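20th April

Up early, at the bench by seven. The left hand had been left powered overnight against my own rule, and the log had grown to 2797 lines, nearly all of them the same warning from the thumb driver. I copied the file off before touching anything, then shut down and started again from cold.

It came up clean and ran the opening and closing routine without complaint. I let it go through 20 cycles while I had breakfast standing up. On the next one the thumb stopped partway in and stayed there. The fingers carried on and closed against it. I hit the stop, later than I should have, because I had a cup in my hand and the button was on the far side of the keyboard. Moved the button afterwards. It is now taped to the near corner, where I can reach it with either hand.

No damage that I could find. The fingers open and close freely with the power off. The thumb moves too, but there is a tight place in its travel that was not there last week.

Went through the wiring first, being the cheapest thing to blame. Reseated both connectors. Swapped the Otex supply for the old one from the cupboard and got the same stall, so the supply is cleared and I owe it an apology after what I wrote here in August. Current limit was set to 4 amps, which is too high for this kind of work. Dropped it to 2. It should have been there from the start — I raised it for the Lurkia job to get through a lifting test and never put it back.

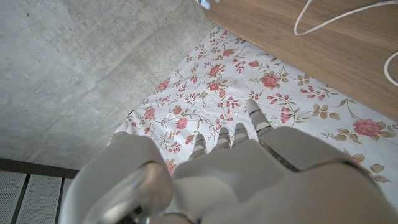
The thumb fault is in the joint and I am fairly sure of that now. With the current limit down it stalls sooner and more gently, and always in the same place. I had the hand reaching out low over the rose-printed cloth for most of this, fingers forward, and ran the thumb by itself in small steps. The round metal joint with the silver rim is the one I keep coming back to. Pushing on the shell beside it by hand, with the power off, I can feel a slight catch, then it lets go. Could be a bearing. Could be a bit of grit or a screw backing out on the inside. I will not know until the shell is off, and I did not want to start that late in the day with bad light.

The part that bothers me more is the software. The driver knew about the stall. It wrote the warning, correctly, over and over, and nothing above it did anything. The hand controller reads the thumb's error flag only at the beginning of a move. If the fault comes up during the move, the fingers finish what they were told to do. With something soft in the grip that means a crushed object. With my own fingers in there it would have been worse, and I did have them in there yesterday, adjusting the pads.

Spent the afternoon on that. The flag is now read on every control tick and any fault holds all the joints where they are. I thought about having it open the hand instead, but opening could drop a load or drag on a jammed part, so it holds. Tested by faking the flag from the keyboard. It stopped each time. Then tested with the real stall and it stopped as well, with a small jerk in the outer finger that I want to look at again.

Wrote to Pedon asking about a replacement joint and the price of two, and sent them the log. Also sent a note to the workshop on Brzozowska to say the hand will not be ready for their trial and that they should not run their own unit unattended until they have the new controller file. I expect they will be annoyed about the date.

Rule, written on the card above the bench: power off before hands go in, including for one minute, including for the pads.

Tomorrow take the shell off. Need the small hex driver, which is in the car.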